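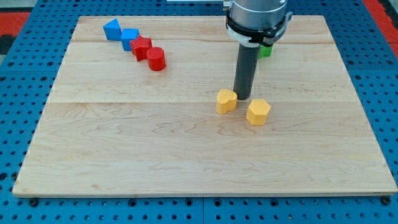

### 3.2 Resetting the board between trials

Good reset practice did more for our results than any change to the controller, and we were delighted by how cheap it was. Following the Tillance bench rules, the wooden board stays in one position on the pegboard for a whole block of trials, and blocks are grouped by colour before the arm is enabled (Figure 3).

**Figure 3.** Coloured blocks on the board, with the gripper rod pointing straight down near the yellow heart and hexagon.

We logged 855 trials this way. Of these, 132 were repeated by a second operator using only the written rules – a lovely test of whether the wording holds up. The Citgate checklist asks for a photo at every reset. We kept that rule and added one of our own: any piece touched by hand after the photo voids the trial.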